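Okay, so I run a tiny neighborhood newsletter called the Darkisham Hora, and I need people to walk around with me and talk about street trees. That's pretty much the whole job! It pays, too, just not very much.

I've been putting together a walking guide to the old trees of Darkisham for longer than I'd like to admit. The north side is done. The south side, from Bruvon Street down to the river, is a mess of half-finished notes and a map I spilled soup on. I want to have it ready for the printer in October, and I can't do it alone.

I'm looking for 2 people who can give me a few mornings. You don't need to know your trees (I mixed up lindens and basswoods for years, and I still check). You do need comfortable shoes, readable handwriting and the patience to knock on a door and ask a stranger how long that maple has been out front. People love this question, by the way. Bring water, they'll keep you there.

Pay is $222 each for the whole thing, plus lunch at Nikolaidis on the days we go out. Get the bean soup. If you live on the south side already, even better, but I'm happy to have newcomers along, and teenagers are fine with a note from a parent.

To sign up, drop a note in the mailbox at 1603 Bruvon Street with your name, a phone number and which mornings you're free. Tell me about a tree you like, too. 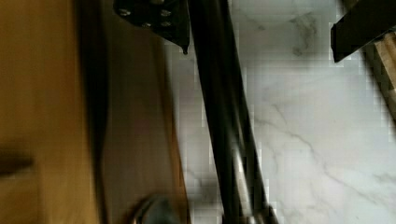 Please get your note to me by August 17, 2026, so I have time to call everybody back. And if you can't walk far but you've got old photos of the south side, I'd love to borrow those and I'll return them in person.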